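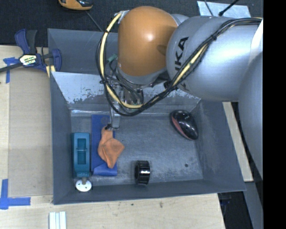 From: Catríona Kinsella
To: allotments-list
Date: 28 January 2023
Subject: Re: [allotments-list] Water butts and the shared tap

Hello all,

Replies to Charmaine's points are under each one. I have cut the part of her message on the gate code as that has been dealt with.

Charmaine Ngubane wrote:

> The tap at the Mokgethi Lane end has been off since the hard frost and
> I would like to know when it is coming back on. Those of us on the
> lower plots have no other supply.

The stopcock was shut at the beginning of January when the pipe split behind plot 39. The split section has been cut out and a new length put in, but it has not been lagged yet. I don't want the water on again until it is. I have the lagging in my shed and need one other person for a morning. The top tap is still working and the key is on the usual hook.

> Could we put in a large tank and fill it from the roof of the store?
> My neighbour has one of 700 litres and it got her through most of last
> summer.

I looked into this in the autumn. The roof of the store would fill a tank of that size without trouble in an ordinary spring. The problem is the base. A litre of water weighs a kilo, so a full tank of that size is 700 kilos before you count the tank, and the ground on that side is made up of old rubble and compost. It would need a proper slab. The slabs we have stacked by the hedge are 50 mm thick and several are cracked.

My own preference is for three or four ordinary butts linked together along the back wall. They can go on blocks, we can move them if we have to, and if one leaks you can close it off and keep the rest. The linking kits are the same thread as the taps we already use. You need to set the connectors near the bottom of the butts if you want them to empty evenly. If they go near the top, the second butt only fills when the first is full, and you then need a tap on each.

> If people are against a tank on cost grounds, what would the butts come
> to?

The quote from Canditz was £132 for three with lids and stands, delivered to the lane. It did not include the downpipe diverter. I would want a diverter with a filter in it, as the gutter on the store is full of moss every year. The gutter needs clearing before anything is fitted in any case. I did the left half before Christmas and the right half is still to do. The ladder is in the store but one foot is missing its rubber, so please don't use it on the concrete.

> Also, does anyone mind if I use the rainwater on seedlings? I was told
> not to.

I use mains water for seed trays and rainwater for everything else. Water that has sat in a butt can bring on damping off in small seedlings, especially if the butt has not been cleaned out for a while. Once they are potted on I have never had any trouble. Tomatoes and blueberries do better on rainwater here, the mains being so hard.

If you have a butt on your own plot, it is a good time to drain it and scrub it out. Put the lid back on afterwards. Two were left open last year and we had a frog stuck in one and mosquito larvae in the other.

Could anyone who objects to the linked butts reply to the list, and not to me alone, so that the others can see it. Offers of help with the lagging can come straight to me.

Regards,
Catríona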